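I put off dealing with the smell in my kitchen trash can for most of the winter (bad, I know!), and then one Saturday I finally gave it a real scrub. Now I do it every 6 weeks or so and it takes me 7 minutes, tops.

Dump everything, carry the can outside, squirt in some dish soap and fill it a third of the way with hot water. Scrub under the rim, too – that's where the gunk hides. Rinse, then let it dry upside down in the sun.
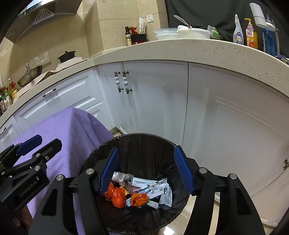 What do you put under the bag to keep smells down?

A good shake of baking soda, straight on the floor of the can, and I swap it out when I wash.

I buy my liners in the 200-count box from Prandero, and I stash a few spares under the baking soda box in the cupboard. Meat scraps go in the freezer until pickup day.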